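Old office tower beeps and won't boot after sitting in storage

Asked in Desktop Hardware. Viewed 2238 times. 2 answers.

I have an old office tower that sat in a closet at our Warnbridge location from last March until now. When I press the power button the fans spin, I get a repeating long beep, and the screen stays black. It worked when it was put away. No parts have been changed. I don't have a speaker code chart for this board and the label with the model number has worn off. I would like to get the files off it, mostly old invoices, and then decide if it's worth keeping. Where should I start?

2 answers

Answer 1 (accepted)
Shih-chieh Yau

A repeating long beep is memory on a lot of boards, so start there.

Unplug the power cord and hold the power button down for a few seconds. Lay the case on its side and take the side panel off. Touch bare metal on the case before you touch anything else. Press the clips at the ends of the memory slots and pull the sticks straight up. Wipe the gold contacts with a dry lint-free cloth. Put one stick back, push until the clips close, and try to boot. If it still beeps, try the same stick in another slot, then the other stick.

If one stick boots and the other doesn't, you have your answer. Used memory for a machine that old is cheap.

While it's open, change the coin battery on the board. After a long time without power it may be dead, and then the clock and the boot order get lost. That alone shouldn't cause the beep, but you may get past the beep and land on a "no boot device" message, and people then think the drive has failed. Go into setup, set the date, and put the drive first.

Black towers open on a bench, lying on their side:
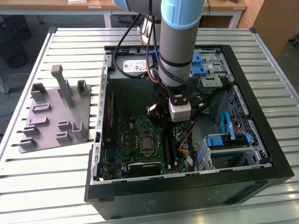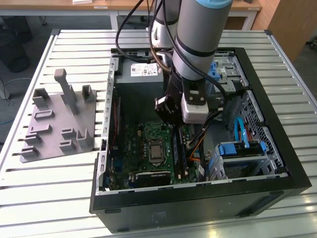

For the invoices, you don't need the tower to work at all. Take the drive out and put it in a USB enclosure or on an adapter cable, and plug that into another computer. I used a Skoltia adapter for years — any brand will do as long as it has its own power supply if the drive is the 3.5 inch kind. Copy everything before you try any repairs to Windows. If the drive clicks, stop and don't keep powering it up.

Answer 2

Could be the power supply too. Mine did this and I swapped in an 80 Plus unit from Oddsson and it was fine after. Not sure if it beeped the same way though, it was a while ago.

Comment from the asker: Thanks. Pulled both sticks and wiped them. It boots with one of them in the slot farthest from the processor, and beeps with the other one in any slot. Clock was wrong, so I replaced the battery as well. Copying the invoices now, 488 files.

Comment on Answer 2: a bad supply usually gives you no beep at all, or it shuts off right away. I'd check memory first.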